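Speaker notes: Putting Things Away, and Why It Is Still Hard
Macarena Soler, Tirgate
4 July 2024

Slide 1. Title
Give name and company. Thank Roxana Moldovan for the slot. Twenty-five minutes plus questions. Phones can stay on.

Slide 2. The question
Can a machine do household or shop-floor chores yet? Short answer: some parts of some chores, in a place it has been set up for. State this early. The rest of the talk is about which parts.

Define "chore" before anyone asks. For this talk, a chore is a job with a door, a lid or a drawer in it, at least one object that has to end up inside, and no fixed position for either. Vacuuming is excluded. Dishwashing as done by a dishwasher is excluded; loading the dishwasher is included.

Slide 3. Putting an object into a compartment

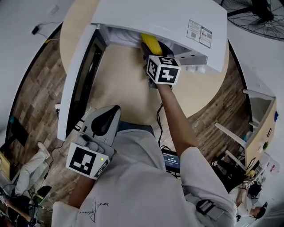

A person does this with almost no planning. For a controller it breaks into an approach, an entry, a release and a withdrawal, and each has its own way to fail. Entry is the worst. The fingers have to be narrower than the opening with the object in them, and the wrist has to be able to reach the angle without the forearm hitting the lid.

Release is second worst. If the fingers open wide, they push on whatever is already in there. If they open a little, the object sticks to one side and comes back out with the hand. Mention the Mundent trial: most of the time lost was at release, and the team had budgeted for grasping.

Pause for the laugh if there is one.

Slide 4. Numbers
Our own log for the spring: 1204 attempts at a put-away job, 731 completed with no help. Say what counted as help: a person touching the object, the door or the arm. Restarting the program counted too.

Do not give a percentage. People write it down and quote it without the conditions. The conditions were one room, one arm, fixed lighting and a set of objects picked by us. A kitchen in daily use would give a lower number. We have not measured how much lower.

Slide 5. Doors

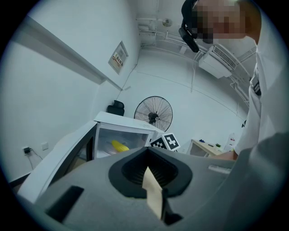 A hinged door takes away working space as it opens. With two hands, one can hold the door while the other does the loading, but then both arms are tied to one spot, and the base cannot move. With one hand, the door has to stay open by itself. Some do. A self-closing door needs a different plan, and the machine has to find out which kind it has before it lets go.

Magnetic seals are the other problem. The force to break the seal is several times the force to swing the door. A controller tuned for the first will throw the door open. Carrasco solved this on their stockroom units by changing the handles, and the customer was happy. Point out that this is a fair answer on a shop floor and a poor one in a rented apartment.

Shelves: a clear plate or a glass shelf reads badly on most depth sensors. The height estimate comes out wrong and the object is dropped or pressed down. Going by touch works better. It is slow.

Slide 6. Holding 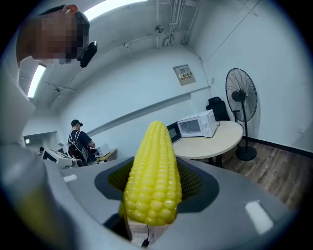

Corn cob held between two green mesh pads.

Produce shapes are useful in testing. A long shape that tapers at one end will turn in the fingers if gripped off center, and a bumpy surface gives an uneven contact patch. Soft pads help with both. They also wear, and the grip changes as they do. We replace ours on a schedule now. Before that we spent most of a week looking for a software fault.

A model from the toy aisle does not bruise. Real food does, and force limits set on hard plastic should not be carried over.

Slide 7. What works today
Moving closed containers between known shelves. Picking rigid items from a bin. Opening one door that the machine has been taught. Stimer has 3 arms on restocking that run a full shift with one person on call, which is a good result for a narrow job.

Slide 8. What does not
Anything in a bag. Wet items. Full drawers. Deciding that something is in the wrong place. Also recovery: when an object falls on the floor, most systems stop and wait.

Slide 9. Next
Second room in September, with different furniture and no changes to the handles. We will publish the log, including the stops. The goal is 4 different doors with no teaching step.

If short on time, skip slide 8 and go straight here. Leave slide 4 on screen for questions. If asked about price, refer to Roxana.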